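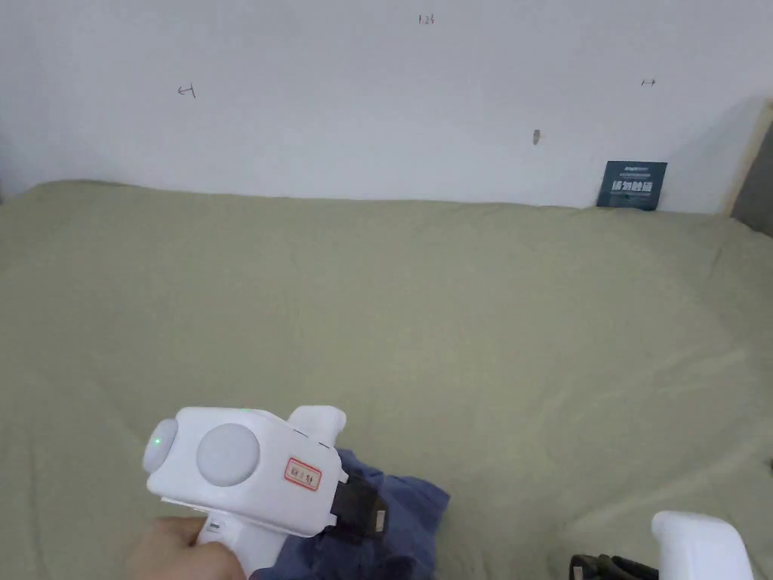 Somside Bedrooms
Version 2, September 14, 2019

Somside Bedrooms is a set of 398 short clips of beds and bedding in furnished rooms. It covers making beds, straightening sheets, folding blankets and clearing small items off the mattress.

Contents

clips/ the video files, one folder per room
rooms.csv room number, bed size, sheet color
notes.txt remarks on single clips
splits/ train and test lists

Rooms

The clips come from 7 rooms at two sites, Vanard and Drivville. Rooms were used as found. Walls are mostly plain, and some have handwritten numbers or small arrows on them. These were left in place, and so were signs and cards, including ones with Chinese text. Text in the clips has not been transcribed.

Bedding

Sheets are listed by main color only. Pale olive, sage and khaki all go under "green". Sheets were not ironed, so expect folds and creases even in clips tagged "made". The tag means that the sheet covers the mattress to the edges and nothing more. Pillows and blankets have separate tags.

Known problems

Bed size is missing for 3 rooms.
Light sheets against white walls can be hard to separate in the Drivville clips.
Color names were entered by hand. Version 1 used "olive" and "green" for the same sheet in places. Use the version 2 table.

Splits

The split is by room. No room is in both lists. If you make your own split, keep it by room, as the same sheet shows up in many clips.

Changes

Version 2: color names merged, duplicate clips removed, Prydderch folder moved to a separate download.
Version 1: first release.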